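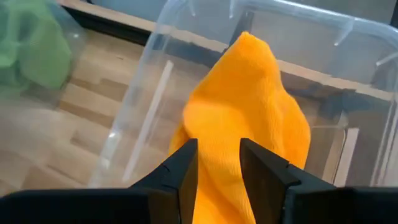 Page last changed: 7 February 2023

The Cloth That Came After the Rag

In my grandmother's kitchen there was one drawer for rags. They were old shirts of my grandfather, cut in squares with the big scissors, and each had its duty. The blue ones were for the floor. The white ones were for glass, and if a child took a white one for his shoes there was shouting.

Today most homes I visit have no such drawer. They have microfiber, often in a bright color, orange or green or pink, and they keep it in a plastic bin with the other cleaning things. I wanted to understand how this change came, so in February I went to Zasthorpe, where the Setine laundry has washed cloths for hotels and offices for many years.

Mhairi MacAulay runs the washing floor there. She was patient with my questions and also with my shoes, which were wrong for a floor like hers. She told me that the cotton cloth was heavy and slow to dry, and that in winter the whole building smelled of it. When the hotels changed to microfiber, the smell went away in one season. "I missed it for a week," she said.

The fibers are very thin, and in many cloths they are split, so they have more edges to take the dust. This is why a dry one seems to catch a little on rough fingers. It does not like fabric softener, which leaves a coating, and it does not like high heat. Mhairi washes hers without cotton, because the lint goes into the fibers and stays.

At Setine a cloth is retired when it begins to push water instead of drinking it. Some reach 100 washes. Others are finished much sooner, mostly the ones from kitchens, where they meet hot pans.

There is a less pleasant side. The fibers are plastic, and small pieces of them leave with the water at every wash. The laundry put in a filter four years ago, made by a small firm called Prenetti, and Mhairi showed me what it had collected: a gray felt, soft like the inside of a slipper. She does not know a good place to send it. For now it goes in the trash.

Before my train I had coffee at Masri, across the street. The owner was wiping the counter with a piece of striped pajama.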